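From: Tarun Kashyap
To: shareholders-discuss
Subject: Re: Zikard half-year numbers, is the dividend safe?
Date: May 4, 2022

Dear Abhishek and all,

Thank you for your long message. I have read it twice, and I have also read again the half-year report of Zikard, with the notes at the back. My answer is long also, so please take a coffee. I keep your text where I answer it and I have removed the rest.

Abhishek Rana wrote:
> I have held Zikard since the listing and I never worried very much.
> It sells ferry and coach holidays to people who book early and pay
> early. The customers' money comes in winter, the hotels are paid in
> summer, and in between the company sits on a nice pile of cash.
> I do not see why the market has become so nervous.

I agree with the description of the business. But the pile of cash in spring is for the biggest part not the company's money. It is deposits. If you look at the balance sheet for the end of December, there is a line called "customer advances", and this line is larger than the whole cash position. So if every customer had asked for his money back on that day, Zikard would have needed the bank.

I do not say that this will happen. All tour operators work in this way, and Clernberg has the same picture in its accounts. I only say that we should not look at the cash in spring and feel rich. The better number is the cash at the end of the season, when the hotels and the ferry companies have been paid. Zikard does not print this number in the half-year report. You can find it only in the annual report, in the note about borrowings, where they give the lowest point of the year.

> The dividend was covered two times by earnings last year. Even if
> profit falls by a third it is still covered. Am I wrong?

Your arithmetic is correct. My difficulty is with the word "earnings". Zikard reports an "underlying profit", and it takes out of it the cost of closing shops, the cost of the new booking system, and a write-down on the two hotels on the lake. The shops have been closed a few at a time for several years. They closed 50 in the last round, and the report says that up to 80 more are "under review". When a cost comes back every year, I prefer to count it as a normal cost. If I put it back, the dividend is covered, but only a little. One weak summer is enough to change this.

You can do the same exercise in a spreadsheet in half an hour. Take the profit before tax from the income statement (not from the first page), take away the tax which was really paid in the cash flow statement, and compare it with the dividend paid.

> Bookings for the summer are ahead of last year, the chairman says so
> himself in the second paragraph.

Yes, he says so. But please look at what he measures. He speaks about the number of bookings. He does not speak about the price. Further down, on the page about trading, there is one sentence which says that the average selling price is "a little softer". More people at a lower price can be good or bad, it depends on the margin, and about the margin they say nothing at all.

I tried to check this from the outside. In the evening I looked at the same one-week coach holiday on the website of Zikard and on the website of Clernberg, same region, same class of hotel. Zikard was cheaper by a clear amount, and it also gave the airport parking for free. Two years ago it was the opposite. This is one product only, and I don't want to make a theory from it. But it agrees with the sentence about the softer price.

> What do you think of the debt? I confess I find the covenant
> language impossible to follow.

It is not easy for me also, and I have worked with such papers. I try to explain it in simple words.

The banks allow Zikard to borrow up to a certain multiple of the profit. The profit is calculated in the way of the banks, which is different from "underlying" and also different from the official one. The test is done two times in a year. One test is at the end of the season, when the cash is high or at least not low. The other one is at the end of December, when the cash is near the bottom, and this is the test which can make trouble.

In the report the company says that there is "adequate headroom". It does not give a figure. The previous report said "substantial headroom". Maybe somebody only wanted a different word, but the people who write these reports are usually careful with adjectives, and the lawyers read them too. I would like to ask the finance director for the figure at the annual meeting. If another member of the list is going, please ask it, I can't travel this year.

There is also the bond. It must be paid back or replaced in less than two years. The last time I looked, it was trading clearly under its face value. When the bond holders are more nervous than the share holders, I normally listen to the bond holders.

> Uniyal has taken a stake. Surely they know something we don't?

Perhaps. But Uniyal is a fund which buys in many difficult companies and expects that part of them will go wrong. For them it is a small position. In our case it can be a large part of the savings. Also we do not know at which price they bought, and we do not know if they hold the bond at the same time. If they hold both, they may be happy with a solution which is not happy for us, for example a big rights issue at a low price. I would not take comfort from their name on the register.

Now about your own situation, because you asked me directly off the list and then said that I can answer here. You wrote that you hold 3,620 shares and that it is now your largest position. I am not an adviser and I can't tell you to sell or to keep. I can tell you what I did. I sold half of mine after the report, and I keep the other half until the annual meeting. If the dividend is cut but the debt is put in order, I will be satisfied and I will maybe buy some back. If the dividend is paid in full with borrowed money, I will sell the rest.

Many of us bought this share for the dividend, so we feel that a cut is the worst thing. For me a cut at the right time would be a good sign. The company could use the money to pay down the loan before December, and the discussion with the banks would be much more relaxed. The management of Clernberg did this some years ago. The share fell strongly on the day, everybody on this list was angry (I also), and it took a long time before the price came back. But it came back.

One small correction to the message of last month: I wrote that Zikard owns 473 shops. This was the number at the beginning of the financial year and not at the end. I am sorry for the mistake. The number at the end is on the inside cover of the report.

For those who would like to go through the report by themselves, I put down my order of reading. It is not scientific, but it works for me with every travel company.

1. The cash flow statement. I read it before the words of the chairman, so that his words do not influence me. I look if the cash from operations is near to the profit.

2. The note about borrowings. I look for the lowest point of the year, the date when each loan ends, and if the interest is fixed.

3. The line "customer advances", compared with the same line one year before. If the bookings are up and the advances are down, then the customers pay less or they pay later.

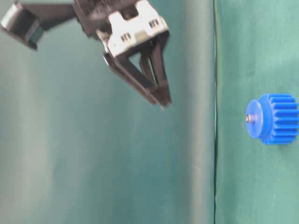
4. The exceptional costs of the last five years, side by side. I add them together and compare the sum with the dividends of the same years.

5. The fuel and currency cover. A coach company has less risk here than an airline, but the ferry contracts of Zikard have a fuel clause, and many of its hotels are paid in a foreign currency.

6. Only now the chairman, and I compare his adjectives with the previous report.

About Fuveo, which two members asked for: I have downloaded the prospectus but I did not finish it. It is a booking platform and does not own hotels or coaches, so points 2 and 5 are less important, and I must think about what to put in their place. I will write when I am ready, please give me two weeks.

If I have made an error in the calculation, please correct me on the list and not in private, so that the others can see it.

With best regards,
Tarun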